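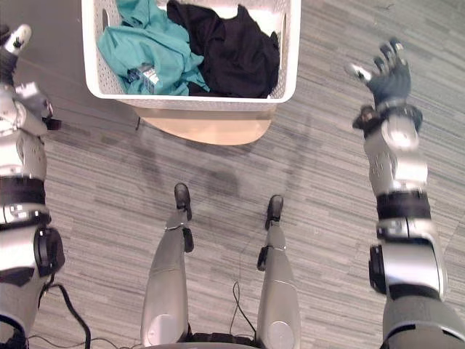
Toshiko Sasaki asked whether the Kandthorpe would take a full wash from a family of four or whether she would still be draping jumpers over the banister. A full wash of shirts, socks and underwear goes on it with space left over. Jumpers and heavy towels are another matter, and there is more on those under Loading.

Home Airers Washing lines Pegs and props Spares Fitting help Delivery Contact

Kandthorpe ceiling airer

The Kandthorpe is a ceiling airer of the old kitchen kind. It has a set of wooden rails held between a pair of cast-iron ends, and it hangs from a rope that runs over pulleys to a cleat on the wall. You let it down, put the washing on, pull it back up and tie it off. It uses no electricity and takes up no floor. The warmest air in most rooms is near the ceiling, and clothes left up there overnight are usually ready to fold by morning, though a cold utility room in winter will take longer.

We have sold this model for years and it has changed very little. The ends used to come in black only. They can now be had in black, cream or a dark green. The rope was sisal at first and is now a braided cotton, easier on the hands and less inclined to shed bits on to clean sheets.

The rails are untreated pine, planed and sanded. Pine will mark slightly with use and that does no harm. Wipe the rails down with a damp cloth before the first load to take off any sawdust. If a rail goes rough, a light rub with fine sandpaper puts it right. We would not varnish them. Some varnishes go tacky in the warm and will pull at knitwear.

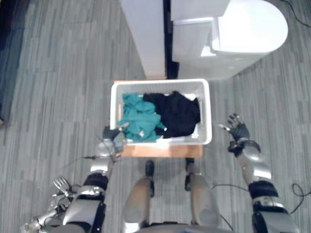

The rope is supplied longer than most people need. Fit everything first, lower the airer to a height where the shortest person in the house can reach the far rail, and only then cut the rope. Leave enough to wrap the cleat properly, with a tail that hangs clear of the worktop. Seal the cut end with a few turns of thread or a dab of glue to stop it fraying.

Most of the questions we get are about joists. The pulleys have to be screwed into timber. Plasterboard alone will not hold a wet load, whatever the packet of fixings says. Joists can be found by tapping, by looking for the line of nails in the floor above, or with a cheap detector. If they run the wrong way for where you want the airer, screw a stout batten across them and fix the pulleys to that. Painted the same colour as the ceiling it hardly shows.

Keep the airer away from the hob. It can hang over a worktop or a table, or over a bath if the ceiling is high enough. Over a stairwell looks like a good use of the space but it is awkward to load, and we try to talk people out of it. Check that cupboard doors will clear the rails when the airer is down, and that a tall person can walk beneath when it is up.
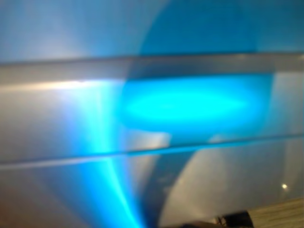

SPECIFICATION

Rails: planed pine, untreated, three lengths available
Ends: cast iron, powder coated in black, cream or dark green
Rope: braided cotton, natural
Pulleys: one single, one double, both with screw plates
Cleat: cast iron, to match the ends
Load: up to seven kilos, evenly spread
Price: £80 with the short rails, other lengths on request
Delivery: three working days to most mainland addresses

Screws are included. They suit a softwood joist behind ordinary plasterboard. For a lath and plaster ceiling you will want longer ones, and it is worth drilling a pilot hole.

LOADING

Start with the middle rails and work outwards, keeping the weight much the same on both sides. A lopsided load makes the airer tip as it goes up and puts strain on one pulley. Shirts can go on hangers hooked over the rails. Socks and small things go over the outer rails where they are easy to get at. Sheets should be folded lengthways and laid over two rails with a gap between, so that air can get up the middle.

Wool should be spun well first, then laid flat across several rails. Hung by the shoulders it will stretch. Heavy towels are best mixed in with lighter things — a whole load of wet towels is near the limit and unpleasant to haul up. Duvet covers dry well enough if you turn them over once.

CARE AND SPARES

Look at the rope each spring, where it passes over the pulleys. That is where it wears. A drop of light oil on the pulley spindles stops them squeaking, but wipe off any excess before you hang a white shirt below. Rails, rope, pulleys and cleats are all sold separately, and current parts fit every Kandthorpe we have supplied.

The showroom is open on Saturday until the middle of the afternoon, and there is one hung up that you can try. Bring the ceiling height with you if you would like advice on lengths.

Comments

Masanobu Nishimura
Fitted ours in April. Finding the joists took most of a morning and the rest was quick. The rope did stretch a bit in the first fortnight so I would leave more tail than you think.

Nithin Sundaram
Do the green ends match the older green pegs rack? Mine look darker than the one in your showroom.

Fumiko Okabe
Good airer. The cleat plate was missing a screw but they posted one the next day. I'd buy the longer rails if you have the room, I wish I had.

Kazuhiro Aoki
Can it go on a sloping ceiling? We have a beam but it is not level.

Related items

Anden wall-mounted folding airer
Hattori peg bag, striped cotton
Fonus retractable washing line
Replacement cotton rope, by the metre
Cast-iron cleat, black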